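Home | About | Blog | Work With Me | Freebies | Contact

What I Learned Walking a Trade Show With a Press List in My Bag
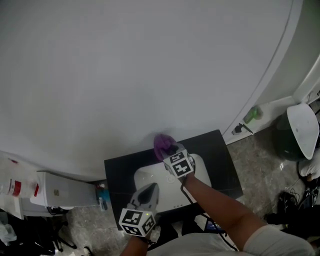 Purple cloth on a big white surface.

I do publicity for small brands, and I spend way too much of June in convention halls. This time it was the Hedisar home and lifestyle fair, and I went with no client, no booth and no schedule, just comfortable shoes and my own press list. I'd wanted to do that for years! When you're working a show you see your own ten feet of carpet and the line for coffee, and then you fly home.

My badge was 70 dollars at the door (cheaper if you book ahead, which I never do). Doors opened Thursday at nine and I was in the hall by quarter past, before the music got loud. There were 595 exhibitors in the guide and I did not get to all of them, not even close, but I did every row on the ground floor and half of the balcony.

First stop was Skinel, because I like their bath stuff and I wanted to see how they'd handle a big launch. Their press kit was one card with a link on it. I opened it on my phone right there at the booth and got product shots, prices, a short company story and an email address that belongs to a human being. Why doesn't everybody do this? I've had folders handed to me that weighed more than my laptop, and I've left every one of them in a hotel room. (Sorry, hotels.)

Kinnunen was two rows over, and oh boy. Gorgeous booth, fresh flowers, a little bar with lemonade. I asked the person at the counter what was new this season and she said "everything," and then she went back to her phone. I hung around another few minutes hoping someone would pick up the conversation, and a woman next to me with a press badge did the same thing and then wandered off toward the food court. All that money on flowers! If you're paying for a booth, please teach whoever is standing in it one sentence about one product. I'd practice it in the car on the way over.

Lunch was a sad wrap. Moving on.

In the afternoon I sat in on a panel about getting small brands into gift guides. It ran long and the microphone kept cutting out, but the editors on stage all agreed that they start on holiday pages in the summer, so if you're planning to pitch your candles after Halloween you've missed the boat. One of them gets 100 pitches a day and reads the subject lines standing up in her kitchen. I wrote that down and underlined it.

The nicest surprise was Nundix, way up on the balcony by the restrooms, which has to be the cheapest spot in the building. They'd written to 5 reporters before the show. Five! They picked people who cover exactly what they make, sent each one a different note, and offered a time to come by. Three of them came. The owner had the appointments on a sticky note and was so happy about it that I got a bit teary, and I bought a tray I don't need.

I also lost count of how many booths had an "as seen in" sign with a logo wall on it. Ask when those stories ran, because a mention from years back isn't going to help you much with a buyer who wants to know what you're making now.

I stayed until they started rolling up the carpet. My feet hurt for two days. Next year I'd start on the balcony and work down, and I'd bring my own sandwich.

Home | About | Blog | Work With Me | Freebies | Contact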